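Stop coloring in the sky for me

Got another one in my feed this morning. A nebula, pink and gold, glowing like the inside of a seashell, and under it a caption that said "breathtaking" and not one word about what color anything was. Forty comments. Most of them some version of wow. One person asking if it really looks like that. No answer to that one, of course.

I have been going out to look at the sky for 20 years. Small scope, cheap eyepieces, a folding chair with one bad leg. And I'm getting tired of this. Not of the pictures. The pictures are great. I'm tired of the missing line of text under them.

Because there is always a story behind the color and it's usually a good one. Somebody took light from sulfur and made it red. Took hydrogen, made it green. Took oxygen and made it blue. Or the data was infrared, which no eye can see, and it got shifted down into the colors we've got. Or X-rays, same deal. These are choices. Smart ones, mostly. They show you where the gas is, what it's made of, where it's hot. A map does the same thing with mountains and nobody sane thinks Colorado is brown on the left side because God painted it that way.

But a map has a legend. Little box in the corner. Where's the box?

Last May I helped out at a public night up at Gumimside, which is a gravel lot on a hill with a decent southern horizon and one outlet. We had a good crowd. Clear, no moon, cold enough for gloves. I put the scope on the Orion — no, wrong season, it was the Ring — and people lined up, and one after another they bent down and looked and stood back up with the same face. Polite. A bit let down. It's a tiny gray smoke ring. It is a tiny gray smoke ring from 2,000 or so light-years off and I think it's one of the best things a person can see for free, and they thought the telescope was broken.

One kid asked where the colors were. I said your eyes can't pick them up when it's this dim. He asked why the poster had them then. Fair question! The poster was hanging right behind me on the side of the van. No caption on it either.
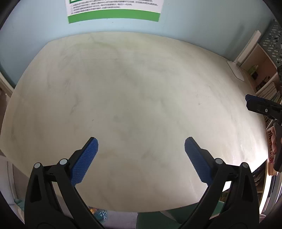

So that's my complaint, really. We sell people the poster and then hand them the gray smudge and act surprised when they don't come back. And the ones who work out that the color was assigned feel like they got tricked. I've had this talk in parking lots more times than I want. "So it's all fake." No. It isn't fake. Ugh. But I get how you got there, because the people who made the picture knew exactly what they did and whoever reposted it dropped the explanation on the floor.

And it does get dropped. The big observatories generally write it all down if you go looking. Which filter, which color, how long. It's on the original page, down at the bottom. Then it goes to a news site, then to an account that just posts space stuff, then to your aunt. By the second stop the filter list is gone. By the third the name of the object is gone too and it's "a galaxy" when it's a cluster of stars inside our own.

Our club newsletter, the Drorgate Observer, isn't any better, and I say that as someone who writes for it. We ran a cover last winter that was a stack of narrowband frames, gorgeous, three nights of work, and the caption was the title of the picture and the member's initials. I complained. I was told there wasn't room. There was room for an ad for a dew heater.

I ran it the other way once, on my own. Put together a little handout, called it Edus, don't ask, it was short for something. Each page had two pictures of the same object. One processed, full color. One gray, close to what you'd get at the eyepiece with a small scope. And one sentence saying what the colors stood for. Printed it on the office copier, brought it to the next night at Gumimside, handed it out in line before people got to the scope.

Different evening completely. People looked longer. They knew what they were hunting for. A woman stayed on the Ring so long the line started grumbling. She told me she could see it was a little darker in the middle — and she could! It is! You don't get that if you're waiting for pink.

Now the pushback, I've heard it. Color gets people in the door. Sure. Kids don't get excited about filter tables. Sure. Nobody's asking for a table. I'm asking for one line. "Red is sulfur, green is hydrogen, blue is oxygen." 7 words more than nothing, or whatever it comes to, I'm not counting. You can put it in small type. You can put it after the wow.

And the other one, that "true color" isn't simple anyway. Also right. Cameras and eyes don't match, a bigger telescope doesn't make a nebula look brighter per patch of sky, what would it look like from up close is a weird question with a dissapointing answer (still pretty gray). Fine. Then say that. That's interesting! I'd read that before I'd read breathtaking again.

I keep a folder of good ones. The Vuorinen sky page does it well, every picture they put up has the legend right there, plain words, no link to click. Small outfit, no money, and they manage. If they can do it the rest of us can.

I'd start with the newsletter. I've got a piece due for the next issue and I'm sending the caption first this time, with the picture attached to it, so it's harder to loose. And I'm redoing the poster for the van. Same nebula, same pink. Just a box in the corner, big enough to read by red flashlight.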